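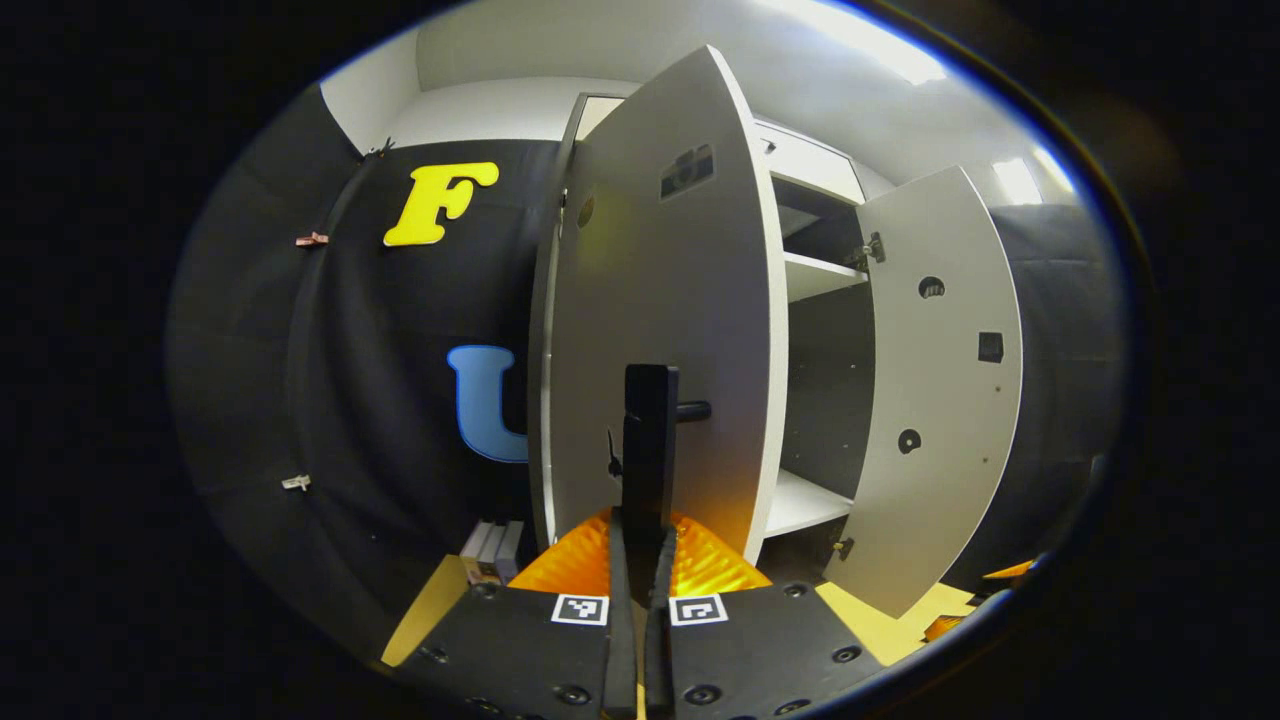 My grandmother kept a tin of buttons, and I mention it first because it's the only thing of hers I fought for. My cousin Beca Foulkes wanted it too. We are both grown women with mortgages, and we stood in a bungalow in August having a proper row about a toffee tin, while the estate agent waited in the drive pretending to be on the phone. (I won. She got the piano stool. She still brings it up.)

I've been thinking ever since about what we keep and where we put it. When I told people I was writing about storage I could see their eyes slide towards the door, but give them two minutes and they'd be telling me about the drawer. Everyone has the drawer. Mine has dead batteries in it, a tape measure, takeaway menus from a place that closed, and a key. I have no idea what the key opens. I've moved house with it twice.

So I started asking to see inside people's cupboards. You'd think that was a terribly intimate thing to ask, and it is a bit, but most people say yes before you've finished the question. Then they panic and want a day's notice.

Siwan Gwynne didn't want any notice. She lives on the top floor of a tall, thin house in Bromthorpe, and the stairs are so narrow that anything bigger than a dining chair has to come in through the window. She's thrown nothing away since 1987, she told me, quite cheerfully, and she can find all of it. I tested her. I asked for a bus ticket, and she opened a shoebox and handed me one. I asked for something blue that had belonged to a man, and I got a swimming certificate. It was her brother's, fifty metres, with the pool's name stamped slightly wonky across the bottom.

'People think I can't let go,' she said. 'I can let go of anything. I just don't see why I should have to do it to please visitors.'

I liked that a lot and wrote it on my hand on the train home. I'd spent the previous month with my nose in decluttering books, all of them white, all of them written as though owning a second colander was a cry for help. I own three colanders. One is for pasta, one is for washing salad and one has a leg missing and lives under the sink, where it holds the other things that live under the sink.

Not that I'm on the side of keeping everything! I grew up in a house where you couldn't open the airing cupboard without putting a hand up to stop the towels. My father kept jam jars in case we made jam. We never made jam. When he finally had a clear-out there were 200 of them, and he drove them to the bottle bank in four trips with the radio on loud and came back looking ten years younger. Then he started on margarine tubs.

Irja Koskela, who grew up in Finland and has lived over here for 14 years, thinks the trouble is our cupboards. I'd gone to her flat expecting a lecture on Nordic calm and a lot of pale wood. There was a bicycle in the hall and a pile of ironing on the bicycle. But she made me look in her kitchen, at the rack above the sink where the wet plates go, behind a door, to drip dry where you don't have to see them. She'd had it put in specially. Back home it's so ordinary that she'd never thought of it as a thing at all until she moved into her first rented place in England and stood there holding a wet plate, looking for somewhere to put it.

'You have all these deep, dark cupboards,' she said, 'and you put everything in the front ten centimetres.'

She's right. I went home and got down on my knees with a torch, and at the back of the corner cupboard (the sort that goes round a bend, designed by somebody with arms like a gibbon) I found a fondue set, still boxed. There was a gift tag on it. It was to both of us, with love, from a couple who have since divorced. So, come to that, have we.

You do come across a lot of your own life like this, and it isn't always what you'd have picked. I had a bad quarter of an hour with the fondue set. I also had a very good half hour with a carrier bag of old birthday cards, and an odd few minutes with a single baby sock. I'd put it in a jacket pocket, I think, in a hurry, when the baby in question was kicking it off in a supermarket. He's taller than me now and he came in and asked what was for tea.

Gwenllian Howells clears houses for a living, so she gets this every day, only with strangers. She works out of a unit on the Randeck estate, next to a tyre place, and she talks very fast and laughs a lot and then says something that stops you dead. I asked what people leave behind most. I was expecting photographs or letters. She said string.

'String, and envelopes with string in. Rubber bands. Those little screws from flat-packs, in a freezer bag, no label. And then in the middle of that you'll have somebody's medals.'

She always does the wardrobes last. The kitchen you can do with your brain switched off, she says, and the loft is just lifting, but wardrobes smell of people. She once emptied one where every coat had a clean folded hanky in the left pocket. She put the hankies in a box of their own and gave it to the daughter, who hadn't asked for them, and the daughter rang her a week later to say thank you and couldn't get to the end of the sentence.

I asked whether doing the job had made her tidy. She roared. She took me round the back to show me her van, and I won't describe the van.

There's money in all this, of course. A self-storage place has opened near me in what used to be the Plattner carpet warehouse, and I pop in sometimes to get a price I don't need, just to have a look down those long corridors of shut doors. The lad on the desk told me most customers come in saying they want it for a couple of months. I asked how long they stay. He looked at the ceiling for a bit and said he'd only been there three years, so he couldn't tell me.

My friend Loïc Royer has one of these units. He took it on when he moved out of a big flat into a small one, and by his own reckoning he's now paid 2,000 pounds to look after a sofa he doesn't like. He visits it. He takes a flask. He maintains it's the only place he ever gets any reading done, sitting on that ugly sofa with the door rolled up and nobody knowing where he is, and when I told him he could get rid of the sofa and use a library he looked at me as if I'd suggested selling a dog.

I did try a clear-out myself, in the interests of the article. I chose a Saturday, I made three heaps on the landing, and by lunchtime I had one heap and a headache. Some of it went, though. The fondue set has gone to the charity shop on Lesness Road, where the woman on the till said, 'Oh, lovely, a fondue set,' in the voice of someone who had a shelf of them already. The three-legged colander stayed - I'd have had to find somewhere else for the scouring pads. The key stayed as well. I tried it in every lock in the house, and then, rather sheepishly, in next door's shed.

The thing I enjoyed most was taking everything out of the hall cupboard and leaving the doors open for an afternoon before I put anything back. I kept walking past it to have a look. You forget how much room there is in a cupboard. My son asked if we were moving.

By Sunday night it was full again, but I'd moved the hoover to the left-hand side, and it's miles better there. You can get at it without shifting the ironing board.

And I got the button tin out. I'd had it on a high shelf for years, after all that fuss, and I don't think I'd opened it more than a handful of times. I tipped the lot onto a tray and sorted through them while I watched telly, big coat buttons and tiny shirt ones and a brass one with an anchor on it that must have come off somebody's uniform, though no one in our family ever went to sea. I sent Beca a photo of it. She rang straight away, and we were on the phone until gone eleven, and she's coming to stay at half term and bringing the piano stool with her, because she says there's something stuck inside the seat.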